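Every January the household first-aid drawer in Orstead gives up its dead — perished elastic, one lonely sling, a bandage tin from Nidstead with mints in it. The cure is sorting, and the cure for sorting is blue plastic bins. 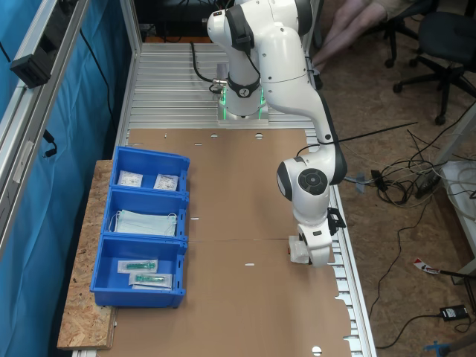
Masks get the middle bin, ear loops and all.

Three is the right number. Small sealed packets go at the far end, masks in the centre, and the bulkier wrapped supplies up front, where a flustered hand lands first. My own system at Sengar Street had seven categories and lasted until 2 in the afternoon.

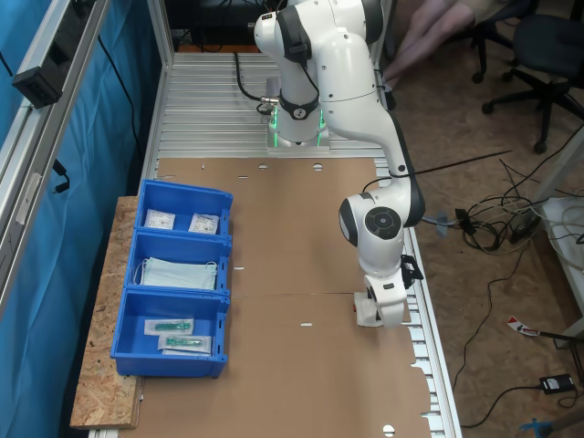 Green items in clear pouches, nearest bin; white packets, farthest.

Labels are optional. Colour does half the work, and stubbornness the rest.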